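Clasero Harness Handling Study
Bench safety and readiness checklist, with comments
Filled in by Felista Kashindye, read over by Anselmo Iglesias
December 22, 2019

Before anything else, thank you to everybody who came in on a Sunday. I know my comments run long, and Tatu has asked me more than once to keep them to one line each, but the short ones from June were so short that none of us could tell afterward what we had meant by "grip OK-ish." So please bear with me!

1. Emergency stop pressed and released before first run
Result: Pass
Comment: Tested from both sides of the bench. The button on the window side is stiffer than I would like, and I've asked Jabari to swap it when he has the arm powered down for the wrist cable anyway.

2. Speed limit set for shared work
Result: Pass
Comment: Limit was on and the arm kept to it through the warm-up moves. Waqas wanted to try the faster setting for the last block and I said no, kindly I hope. We can talk about it once the slow results are written up.

3. Harnesses unpowered, no batteries or supplies on the bench
Result: Pass
Comment: Checked with the meter, every one. I know they are only test pieces, but the habit is worth keeping.

4. Finger pads clean and seated
Result: Pass with comment
Comment: Wiped down before the first run and again at lunch. The left pad had picked up a bit of glue, and I would like us to look at the pads after every block from now on, even when we are in a hurry to get home.

5. Grip point matches the method sheet
Result: Pass
Comment: This is the part I care about most, so forgive me for going on. The whole idea of the Grarusow method is that the arm takes hold of a harness at its wrapped section, where the wires are already gathered, and leaves the free ends to hang however they like. In the June runs we let it choose any spot along the wires, and it chose some very odd ones. A single thin wire would get pinched while all the rest swung loose, and a crimp would be carrying the weight of the whole thing.

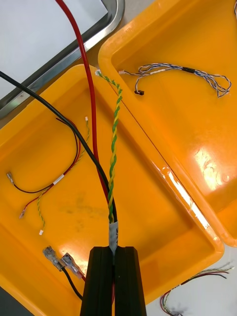 With the new rule the hold is much steadier, and I feel a good deal better standing next to it. Out of 800 grasps in this round, 14 ended in a drop, and Anselmo has gone through the log for each of those with me. Most were on harnesses where the wrap sits very close to a branch, so one finger lands on the wrap and the other half on a wire. Tatu thinks a small shift along the wrap would cure it. I would like to see that tried on the bench before we put it in the paper.

6. Wire insulation inspected after handling
Result: Pass with comment
Comment: I ran my fingers down each harness and looked under the lamp. No cuts, no bare copper. Five had a light mark on the wrap, which I've noted on their cards. Please do not throw these out; Waqas wants to compare them with the next lot.

7. Trays steady on the table
Result: Needs attention
Comment: They slide if the arm brushes a rim on its way out. It happened in the second block and gave me a start. Jabari has some of the grippy mat left from the Pongsiri job and will cut pieces to fit. I'd rather we didn't use tape, as it leaves the table sticky and then everything else gets stuck to it too.

8. Loose wires clear of the arm's path
Result: Needs attention
Comment: Spare wires and offcuts keep gathering on the tabletop, and I'm as guilty as anyone. Please put them in the bin under the bench at the end of each block. A stray loop can catch on the wrist, and we had exactly that trouble in June.

9. Run log saved and copied
Result: Pass
Comment: Saved to Bitbridge under the usual name. Anselmo opened the copy and it reads fine.

Still to do before the next round: mat under the trays (Jabari), stiff stop button (Jabari), the shifted grip on the harnesses that dropped (Tatu, with me watching). Spare pads are in the second drawer, behind the meter leads.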